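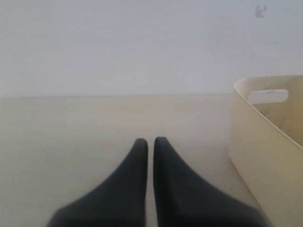 Troels Ásgeirsdóttir asked after the last round whether the sorting table really needs a line of its own, as a table is either clean or it's in the sink's queue. Fair point, and I've kept the line anyway! Tables get a wipe and a look along the back edge, same as ever.

Storage bins and small vials – monthly check, March
Area: sorting table, Liltik room
Form: Jemeck 7

1. Table top clear of grit and spills
OK. Lovely and flat, no rocking when you lean on it.

2. Bins stand level, with a gap between them
OK. Fingers fit down the gap, so nobody gets pinched lifting one out.

3. Rims and handle slots free of cracks or sharp edges
OK. I ran a thumb round every rim and through every slot. These are brilliant bins and the rounded corners make them a joy to carry.

4. Bins clean inside and out
NOT YET. Scuffs and grime, mostly where the base meets the wall and under the front slot. Warm water, washing-up liquid and a soft brush, please – no scouring pads, they only give the dirt more to cling to.
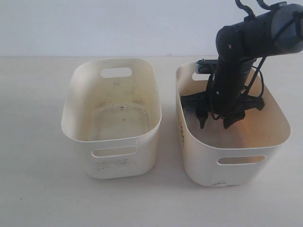
Item 4: scuff marks on the floor and front of the left-hand bin.

5. Bins not overfilled
OK. Nothing above the rim. Keep each full bin under 7 kg, and carry it with both hands in the slots.

6. Caps on and done up
OK. I tried each one by hand. The screw caps from Lauritsen are such an improvement on the old push-in sort, which popped off if you so much as looked at them.

7. Vials upright and easy to reach
OK, and so much better than last time. Standing them in a row along the near side means you can see the caps at a glance and pick one out without knocking its neighbour.
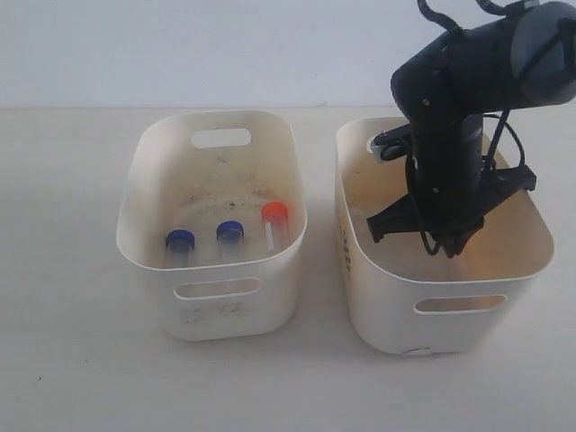
Please carry on doing it that way, tallest at the end of the row. If a vial does go over, stand it up again and check the cap before you go on to the next one.

8. Labels readable
To be looked at again on Saturday, after the bins have had their wash. Spare labels are in the Madurano drawer.

Result: pass, with item 4 to redo.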